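Werstead Community Development Bank: Your Questions

Who can apply for a loan?
Any town, co-op or small business in our six member counties, and if you aren't sure whether you're in one of them, just call and ask for Sibusiso Mnguni, who is always glad to look it up for you.

How much of a project will you pay for?
Up to 80 percent on water, roads and bridges. The rest has to come from you or from another lender, and we're happy to talk through who that might be!

How long do I have to pay it back?
Most road loans run five years, though larger ones can go longer.

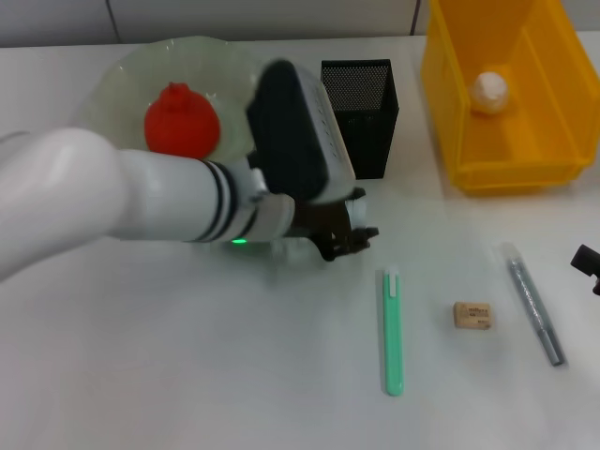 Food and farm loans come out of a separate fund, the Stelmakh Fund, which opened in April and has its own (much shorter) form. It covers cold storage, packing sheds and sorting equipment, so whether your crop is tomatoes or something else round and red like the one on the clear plate, you're welcome to apply. Please send us your last two years of accounts with the form.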